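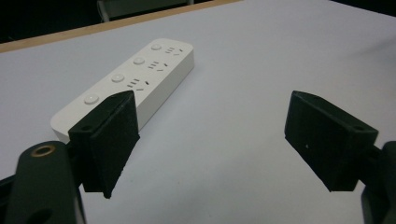 Workshop helper wanted: desks, cables and power strips

Zumetura is looking for a part-time helper to join our small office set-up team in Unstead. We take tired desks and meeting rooms and make them pleasant to work at, and a surprising amount of that comes down to where the plugs go!

We'd love to hear from you if you like putting things straight. No trade background is needed, and the person who did the job before this had come from a flower shop.

What you'll be doing

Most of the work happens at long tables in our workshop. White power strips come back to us from rented desks, the sort with a row of sockets along the top and a round button beside each one. You'll wipe them down, look over the casing and the slots, press every button, and put aside anything that looks cracked or scorched for our electrician to test. You won't be doing any wiring or opening anything up yourself.

After that it's pairing strips with the right leads, coiling and labelling, and packing the crates for the next job. Twice a month or so you'll go out with the van to help lay out desks. Our biggest regular customer is Botier, with 70 desks over 2 floors, and changing that lot over is a long day but a really good one – everybody mucks in and lunch is on us.

We're also trying out a new desk tray called the Mota, which holds a strip under the tabletop or lets it sit on top, and we want your opinion on it. If the buttons are awkward to reach, say so. Our last tray was redrawn after a helper kept catching her sleeve on it.

Hours and pay

18 hours a week, spread over three mornings, starting at half past eight. Pay is by the hour and we'll give you the rate when you get in touch. Holiday is paid, and there's free parking behind the building. The bus stops at the end of the lane.

You'll need

Decent eyesight for small slots and small labels (glasses are fine)
Patience with tangled cable
To be able to lift a packed crate with someone else on the other end

A driving licence would be handy but isn't a must.

How to apply

Write us a few lines about yourself, or drop a note in at the workshop. We don't need a CV. We'll invite people in for a trial morning in August – paid, with tea – and we hope to have someone started within 7 weeks of that. Ask for the set-up team at the front desk.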